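What the Arm Changed at the Refurb Bench

Dec 2, 2025

We refurbish office desktops at Zutavness. Since May one of our benches has had a robot arm on it, running job sequences written in Kestura. I maintain the sequences, and before that I spent four years doing the same work by hand.

The job is simple to describe. A tower comes in, the side panel comes off, and the processor, memory and drive are swapped or tested. A batch is usually 70 machines of one model. The arm does well with a single model and badly with a mixed pallet, so sorting now happens at intake. That moved two people from the benches to the receiving door.

Parts go into a printed tray next to the case. We are on the third version of it – the first held the memory at a slight angle, and the gripper kept picking it up crooked. 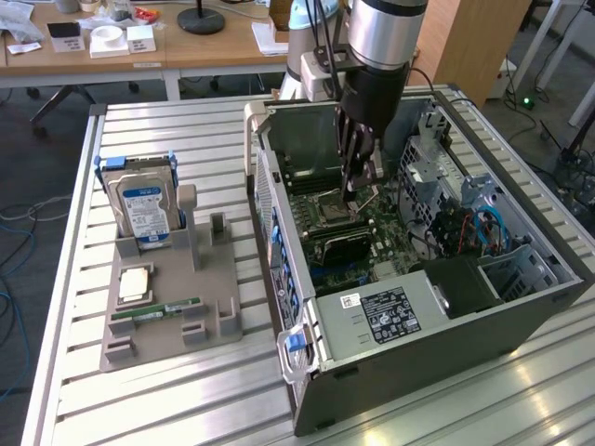 Gripper over the CPU socket, with the processor, memory and drive in the tray at left.

The socket is the slowest step. I set the approach speed low and left it there. Bent pins cost us more in the spring than the extra seconds do now.

As of last week the bench has logged 627 machines. The log records every stop with a cause, and reading it takes up most of my first hour. Cables across the case are the top cause. A technician clears them before the run, which was never a separate task when people did the whole job.

Pay grades are still unsettled. Tending the bench is listed under assembly, although the person doing it needs to read fault codes and reteach positions. I have asked for a new job description and have a draft back with two errors in it.

Next is the Arance line of small cases, where clearance around the socket is tighter. The tray will need shorter pegs. I expect to start with the Yoon account, a batch of 140.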